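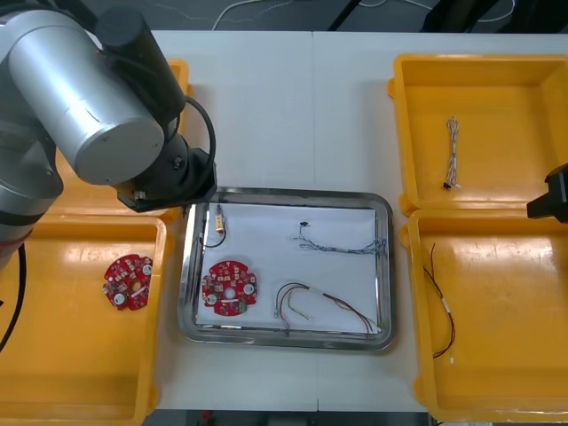 Getting old records clean without wrecking them

I bought a box of used LPs in September, most of them early seventies rock with a bit of soul mixed in, and I've been working through them at the kitchen counter ever since. A few things I've picked up along the way!

Start with a dry carbon brush. Let the record spin, rest the bristles lightly across the grooves for a couple of turns, then sweep outward. Half my box only needed that.

For the grubby ones I mix 942 ml of distilled water with a tiny drop of plain dish soap (tiny, I mean it, I overdid it once and spent an evening rinsing a live double album). Tap water leaves minerals behind and you'll hear them as crackle. Wipe with the groove, never across it, and keep the label dry. A jar lid a bit bigger than the label, pressed down with your palm, works fine.

Rinse with more distilled water, then stand the record in a dish rack. I give mine about 9 hours, usually overnight. And please throw out those old paper sleeves – a clean record in a dusty sleeve is dusty again by the second play.

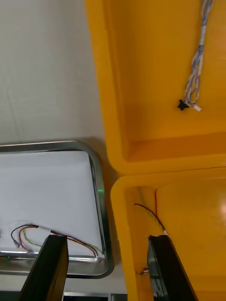 Josbridge wrote in the comments that soap is asking for trouble and plain distilled water is plenty, unless somebody has been smoking near the collection for years. Fair enough, and I did try it that way on two singles. One came up lovely. The other still sounded like frying bacon, so the soap stays on my shelf.

Last thing: clean the needle too. Back to front only, with the little brush that came with the turntable, and turn the volume down first or you'll scare the cat.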